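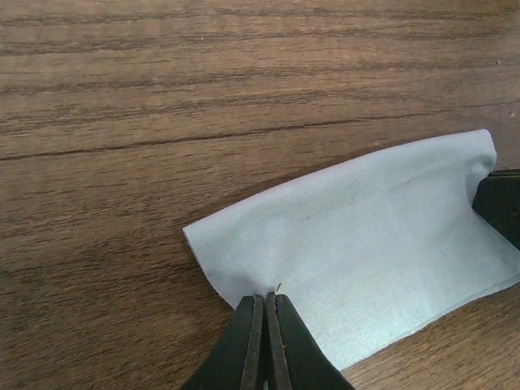 The Case for the Dry Cloth

Most advice on the care of wooden tables concerns products. The reader is told which oil to buy, which wax goes over it, and how many coats to apply. Much less is written about the cloth, although the cloth touches the table far more often than any oil does. My position is that a household with a wooden table should wipe it mainly with a dry cloth, should fold that cloth properly, and should keep sprays away from it in ordinary use. I hold this as a matter of maintenance practice. Appearance comes second.

Start with what has to be removed. On a table used for meals and paperwork, the daily load is dust, crumbs, skin oil and the occasional ring of liquid. Dust and crumbs are dry. They do not need a solvent. Adding water turns fine dust into a thin paste, and the paste goes wherever the surface is lowest. On a flat laminate counter this is of little consequence. On wood with a pronounced grain it settles into the dark lines and stays there, and after a few months the lines look wider than they are. People then conclude that the wood is aging badly and order a restorer.

Microfiber handles dry soil well because its fibers are split and the edges catch particles. Suede-finish cloths, the kind with a short soft nap sold for eyeglasses and screens, also do the job, though they fill up sooner. Cotton is acceptable if it is old and has been washed many times. New cotton sheds. Paper towels are the worst of the common choices. They cost money every time, they leave lint, and they encourage the use of spray, as a dry paper towel moves dust around without holding much of it.

I kept a household log of wiping for one winter, from November on. It ran to 106 entries. In only 3 of them had I written that the dry cloth failed and a damp one was required: a spill of syrup, a spill of milk, and a patch of candle wax that needed scraping as well. All the other entries were closed with a dry cloth alone. One table in one apartment is a small sample, and a family with toddlers would get a different result. I would still expect the dry entries to be the majority.

Folding matters more than the brand. A cloth used as a loose ball has an unknown working face. The hand presses on whichever lump is underneath, the pressure is uneven, and dirt already collected is dragged back across clean wood. A cloth folded in half twice has eight usable faces, counting both sides as it is refolded, and each can be turned in when it is soiled. The edge should be folded under at the front so that the hem, which is stitched and harder than the rest, does not lead. The stroke should follow the grain from one end of the table to the other, overlap slightly, and finish off the edge into the other hand or a dustpan. Circular wiping looks thorough and mostly redistributes.

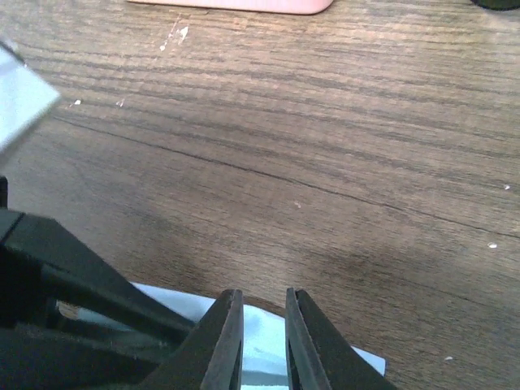 Objects left on the table are the second source of trouble. The usual habit is to wipe around them. Each box or container then acquires an outline, which is the boundary between wood that gets wiped and wood that does not. Grit collects along the lower edge of the object, and when somebody finally slides it across the table the grit is pulled along underneath. Many of the short scratches on domestic tables are made in this way. Lift the object, wipe the area, wipe the base, and put it back. With two or three small things the added time is a few seconds. If there are so many that lifting them is a chore, the table is being used as a shelf, and the remedy is a shelf.

Seams deserve separate treatment. A solid wood top moves with humidity, and joints and checks open in the heating season and close again in summer. The common reaction is to push a wet cloth along the opening, which carries water into unfinished wood below the surface coat. The correct tool is a dry soft brush drawn along the line, followed by the cloth. Fillers should wait until the opening has been watched through a full year, as a filler installed in February may be squeezed out in August.

There are fair objections. A dry cloth does not sanitize. Where raw meat has touched the wood, washing is necessary, though the better answer is to keep raw meat on a board. A dry cloth also does little about skin oil, which builds up at the places where forearms rest. For that I use a cloth dampened with plain water and wrung until it no longer drips, followed at once by a dry one. Once a month has been enough. Finally, a dirty dry cloth is an abrasive. This is the strongest objection, and the answer is laundering. Wash the cloth warm, by itself or with other lint-free items, with no fabric softener. Softener coats the fibers and the cloth stops picking anything up. Shake it outdoors between washes.

Color is a practical question. I prefer pale cloths, light blue or gray, for the simple reason that soil is visible on them. A dark cloth can be used well past the point at which it should have gone into the wash. Manufacturers sell dark ones as "stain hiding," and for this purpose the feature is a defect.

As to cost, a set of three plain cloths has lasted me through several years of use. The spray they replaced was bought every other month, and each empty bottle was thrown out with a trigger mechanism that still worked. I am not opposed to finishing products. A table with a worn oil finish should be re-oiled, and no cloth will do that for it. But re-oiling is a yearly job at most, and it is sold as though it were a weekly one.

The equipment list for routine care is therefore brief. Keep two cloths in rotation and one in reserve, a soft brush for the seams, and a hook near the table. The hook should be within reach of a chair. A cloth stored under the kitchen sink is used after spills, and one on a hook is used after meals.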